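Re: [grusby-house] Boxes for the small parts drawer

Kristine Saludo wrote:
> I'd like us to order the Dralside boxes for all the loose bits,
> meaning the fuses, picture hooks, spare keys and so on. They come
> 20 to a carton, black outside and white inside, with a separate lid.
> The white makes it easy to see what's in there. Starnodano has them
> on sale until the end of December and I think we should take
> 2 cartons. Any objections?

Yes, one or two. Sorry, Kristine.

I don't doubt they look nice. So did the Bahrami tins, and those are in the hall closet holding nothing at all. We bought 17 of them and within a few weeks the fuses were back in a coffee mug. I haven't heard why it would go differently this time.

My main gripe is the separate lid. A box with a hinged lid gets closed. A box with a loose lid gets opened once, the lid goes down on the table next to it, and there it stays until it gets put on something else or swept into the trash. And black lids on black boxes all look alike from above, so you'd have to label them, and then the label is on the lid, and then the lid is on the wrong box. I've lived this with kitchen containers.
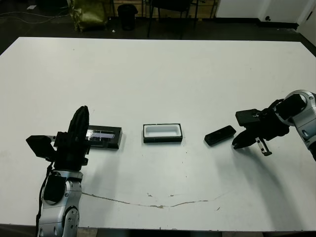
I'm also not sold on the white inside. It's fine for picture hooks. Put a few greasy hinge screws in there and tell me how white it is by spring. The catalog says "wipes clean" but it says that about everything.

What's wrong with one shallow tray? You dump the stuff in, you see all of it, you take what you need. Yes, it gets messy. The drawer is messy now and I can still find a fuse in the dark, which I've had to do.

If people really want boxes, could we buy a single carton and use it for the keys and hooks first? If the lids are still on the right boxes after a couple of months I'll take back what I said and pay for the second carton myself. Sale prices at Starnodano come around again, they always do.

Also, does anyone know the inside height? The listing only gives the outside, and the long hooks may not fit.

Grusby house list, to unsubscribe write to the list owner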